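Kilix Bench Arm Kit: equipment notes
Updated 28/03/2021

I keep this page for members of the Bastirau shared workshop who are thinking of ordering the Kilix. Read it before you get your wallet out. The sales sheet from Ultetti promises "an evening's assembly," and I'd like to meet the person whose evening that was.

What you get is a jointed arm, a flat base plate that bolts down around its edge, a parallel-jaw gripper, and a simulator license. Start with the simulator. Eduard Vlček and I spent most of our build in it, poking at a tall black cabinet on a rug.
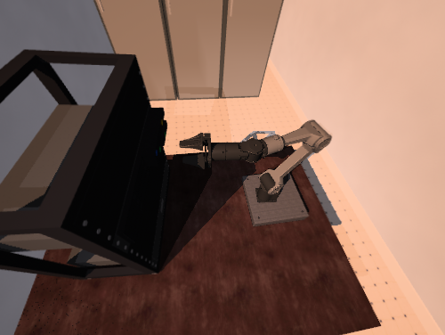

Reach is the claim I trusted least. The sheet says 800 mm, measured with the arm laid out straight, a pose you will hardly ever use. Fold the elbow up high to come at something level and you lose a good part of it. Work out where the base plate goes before you drill any holes. Iwona Tomaszewski drilled first and has 8 spare holes in her bench.

The gripper is plain, two fingers and a gap. Ultetti calls it "universal." I'd call it fine for knobs, handles and small boxes, and I wouldn't hand it anything round and heavy.
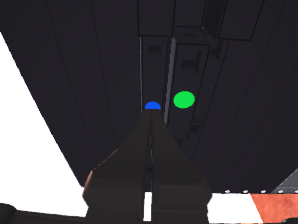
Lining up on a target is slow going if you only use the stock jog controls. The step size is too coarse near contact, so change it in the settings file, then save a copy, as updates like to put the old value back. Whether a pose that works in the simulator will work on your bench is a separate matter. I'd allow for some slop in the wrist.

Rated for 3,000 hours, they say. The kit came out in June, so you can do that sum yourself.

Warranty: 2 years, parts only
Simulator license: one machine
Spare fingers: sold separately
Questions: ask Eduard or leave a note at the Vávra desk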